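Print this page
E-mail this page

Irken Regional Airport Passenger Services
Progress report to the Barua Travel Fund
July 28, 2018

Prepared by Khrystyna Stetsiuk, passenger services

1. Boarding trial

The grant paid for a new boarding order at Irken, tried first on the Prirkia morning flight and then on all departures to Horura. Passengers are now called by row group, with families and people who need extra time going first. Gate staff were trained in two sessions led by Rangi Hinds. A third session had to be moved when fog closed the runway, and it will be held before the schools go back.

We collected 276 comment cards. Most people liked knowing when their group would be called. The main complaint was that the calls are hard to hear near the cafe — the speaker on that side is old and has been on the repair list for a while.

2. Delays

Staff now make an announcement every 7 minutes during a delay, even when there is no new information. Some gate agents found this awkward at first. Anwara Kanagaratnam wrote a short set of standard wordings, in English and Spanish, and they are taped inside the desk at each of the 4 gates.

The text message service is behind schedule. The airline that flies the Horura route has not agreed to share its departure times with us directly, so Segundo Sánchez enters them by hand. That works on a quiet day but not during bad weather.

3. Waiting area

We bought 46 seats with armrests and charging outlets. All are installed except the row by the south window, where the floor needs to be leveled. The old seats went to the bus station.

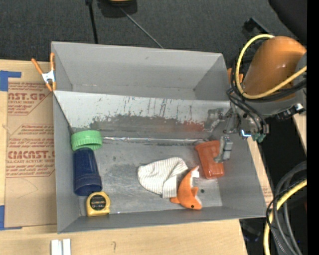
4. Spending

Seating came in under budget and training came in over, mainly due to overtime. We would like to move the seating balance to the speaker repair and ask for your approval in writing. Fathima Dissanayake has the invoices and can send copies.

5. Next steps

Finish the south window row. Hold the last training session. Reach an agreement on departure times before the December holiday traffic, or drop the text service from the plan and return that part of the grant.

Print this page
E-mail this page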